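3.2 Grain direction and the judgement of length

The effect of surface texture on judged distance has been studied mostly with regular patterns: stripes, checks and dot fields. Household surfaces are seldom regular. A table top or a worktop has lines that bend, fade and run together, and it is not obvious that results obtained with ruled stripes carry over to them. The present study used irregular grain throughout and varied only its main direction relative to the gap being judged.

Each trial showed two gaps in turn, a standard and a comparison. The participant pressed one of two keys to say which gap was longer. There was no time limit, and no feedback was given. The standard appeared first on half of the trials and second on the other half. Viewing distance was held fixed with a chin rest, and the room lights were switched off during each block.

Forty-two adults took part, all with normal or corrected vision. Each completed 4 blocks, with a rest between blocks whose length was left to the participant. Testing was carried out at the Jirkerberg site in February. The order of blocks was balanced across participants by a scheme drawn up by the second author (Uddin) before recruitment began, and the first author (Carnegie), who ran the sessions, did not have access to it until the data had been locked.

Grain direction was defined as the direction in which most of the fine lines ran. In the parallel condition this matched the line joining the two ends of the gap; in the crossing condition it was at right angles to it. Curved streaks were allowed in both conditions, as removing them made the surfaces look printed in pilot work. Plain surfaces of matched mean lightness served as the control.

Response times below a fixed lower limit were treated as slips of the hand and dropped. This removed 1,387 responses, most of them from the opening trials of a block. The remaining data were fitted with a cumulative normal curve for each participant and condition, and the point of subjective equality was read from the fit. Confidence limits were obtained from 1,000 resamples. Lapse rate was left free but was not allowed to differ between conditions.

A gap crossed by the grain was judged longer than the same gap on a plain surface. The parallel condition did not differ reliably from the control. Figure 4 shows a rendered surface whose fine lines run mostly from top to bottom, so that a gap measured from left to right is crossed by them.

Figure 4. Rendered surface with irregular grain, seen from directly above. A wide stretch of bare surface lies to the left of the red and black toy vehicle.
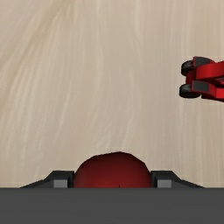
3.3 Order effects

The second gap in a pair was chosen as the longer one slightly more often than the first. This bias was present in all conditions, including the plain control, and did not interact with grain direction. It was therefore averaged out in the fits reported above. A separate analysis using only the first block gave the same pattern with wider limits.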